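Subject: Re: [solidwood] Slot length for tabletop clips, flatsawn oak
Date: 24th July
List: solidwood

Replying to the slot question from the Dalley bench build and picking up the moisture readings further down. I have trimmed the parts on finish color.

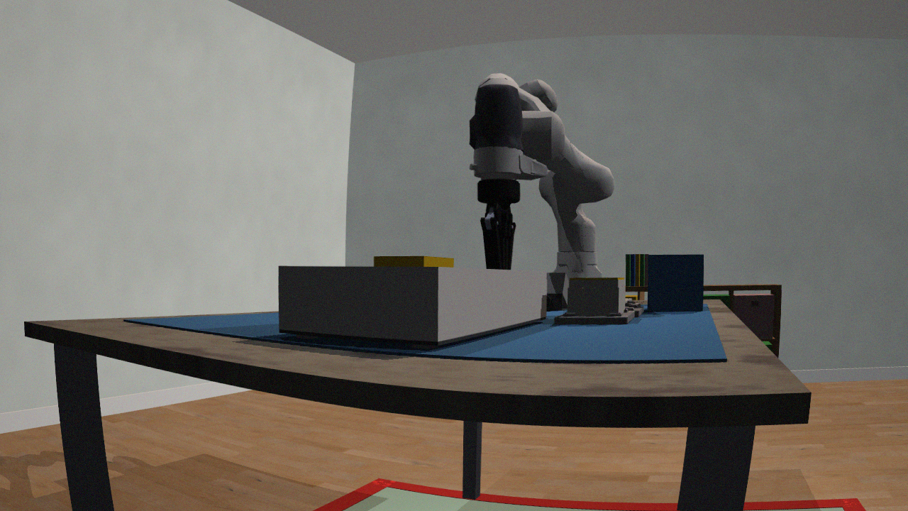
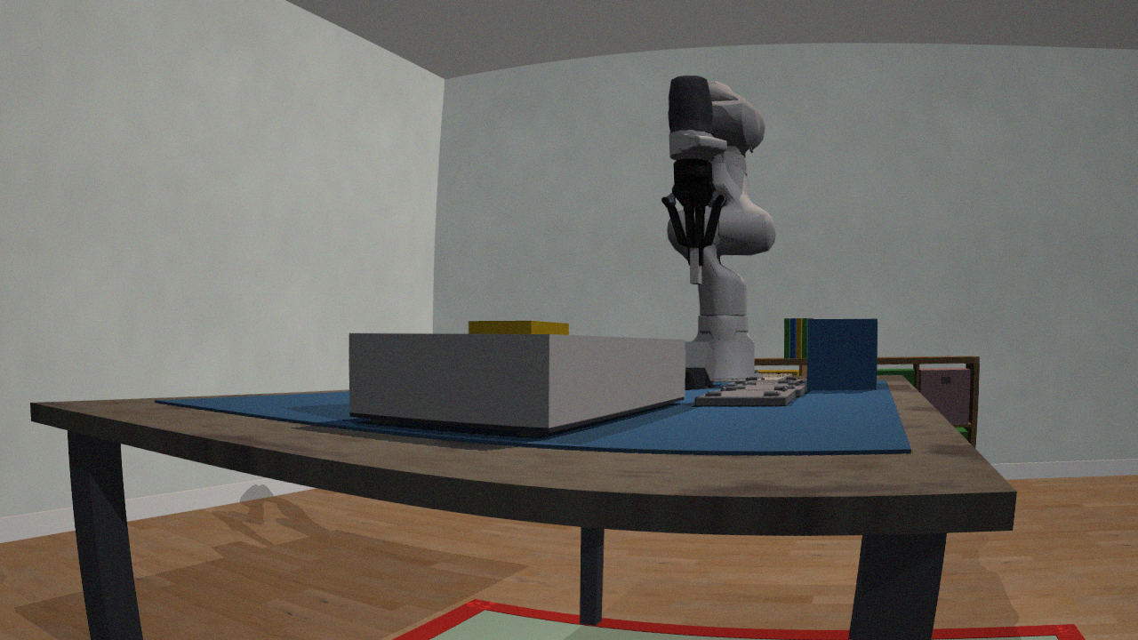

Two renders of a table in a plain room.

> The top is red oak, 525 mm across the grain, glued up from five boards.
> All five are flatsawn as far as I can tell from the ends. The base is
> bolted steel with flat tabs, and the tabs were drilled with round holes
> the same size as the screw shank. I have not screwed it down yet.
>
> Two questions. How long do the slots need to be, and does it matter
> that the shop reads drier than the room it is going to? The meter gave
> 7 percent in the shop in March and gives 9 percent now. The same top,
> left in the shop the whole time.
>
> Also, would sealing the underside with the same number of coats as the
> top stop the movement? The Jidine data sheet says the oil "stabilizes"
> the timber, so I was going to rely on that and leave the holes alone.

Taking these in order.

1. Slot length

For red oak the usual dimensional change coefficient is 0.00369 tangential and 0.00158 radial, per percent of moisture content, within the range you would meet indoors. Flatsawn boards move across the width mostly at the tangential rate. I would use the tangential number for the whole panel even if one of the boards turns out to be rift. It errs in the safe direction.

You measured a swing of two points between March and now. I would design for four. Your March reading was taken late in the heating season but probably not at the bottom of it, and the top has not been through a full humid summer yet.

525 x 0.00369 x 4 = 7.7 mm

For comparison, the same panel in quartersawn stock:

525 x 0.00158 x 4 = 3.3 mm

If you fix the top along its center line, each long edge moves half of the total, so 3.9 mm at the edge and less at the tabs, in proportion to how far they sit from the center. If you fix it along the back edge, the front tabs see close to the full 7.7 mm. Pick one and mark it on the drawing. The worst case I have had to repair was a top fixed at both edges by somebody who thought the middle screws were the loose ones.

Your sketch puts the outer tabs 172 mm from the center line. With the top fixed at the center, that gives

172 x 0.00369 x 4 = 2.5 mm

of total travel at each outer tab. The direction depends on where in the cycle you assemble. At 9 percent you are near the wet end, so most of the travel will be inward. Unless you are confident of that, center the screw in the slot and allow the full 2.5 mm each way. A slot with 5 mm more length than the screw diameter covers it, and I would file it to 6. The slot runs across the grain of the top. Please check this against the drawing, as the last one posted to the list had them drawn along the grain.

Washers under the screw heads, flat ones, wider than the slot. Tighten until the washer just stops turning by hand.

2. Shop and room

What matters is the moisture content the top will settle at in the room, and a single meter reading in the shop tells you very little about that. Put a logger in the room. I use the Bhat one, which is cheap and drifts, so I check it against a salt jar before and after. My last run was 144 hours with the heating off and gave 241 usable readings after I threw out the stretch when the battery cover had come loose. That is enough to catch a fault in the logger or a damp corner. It is not enough to say anything about the seasons, and for that you want a run in winter as well.

If you cannot log both seasons, the equilibrium tables are good enough for furniture. At normal room temperature, 30 percent relative humidity corresponds to a moisture content a little over 6 percent, and 50 percent to a little over 9. That agrees well enough with what your meter gave you.

Regarding the meter: pin meters need a species correction, and the default on many of them is Douglas fir. Check which setting you had in March. If the setting changed between readings, the two-point swing means nothing. Take the readings in the same board, same pin orientation, away from the ends, and write down the temperature.

3. Finish

No finish stops the movement. A film finish slows moisture exchange, which flattens out the short swings, a wet week for example. The seasonal swing is slow enough that the wood gets there anyway. A penetrating oil slows it much less than a film. I have no argument with the product as a finish, but I would not omit the slots on the strength of one word on a data sheet.

Coating both faces equally is still worth doing. It addresses cupping, where one face takes up moisture faster than the other. It is a separate problem from change in width and the two are often mixed up on this list. Do the end grain too, and give it an extra coat.

4. Leftovers

The breadboard ends came up in an earlier thread. If you are still adding them, glue only the middle section of the tongue and elongate the outer peg holes in the tongue, leaving those in the breadboard round. The ends will sit proud of the edges in winter and short of them in summer. People will notice and ask you about it.

The spreadsheet for all this is in the Felusska folder of the list archive. Column D takes the distance from the fixed line, and column F gives the travel. The cherry coefficients in the old version were swapped, radial for tangential. I corrected them, but anyone with a local copy should download it again.

One thing I don't have an answer to: does anybody have figures for steel tabs with a nylon bushing in the slot? I have seen it on two commercial bases and would like to know if the bushing creeps under load over a few years.

--
To unsubscribe, send a blank message to the list address with "unsubscribe" in the subject.
Please trim quotes when replying.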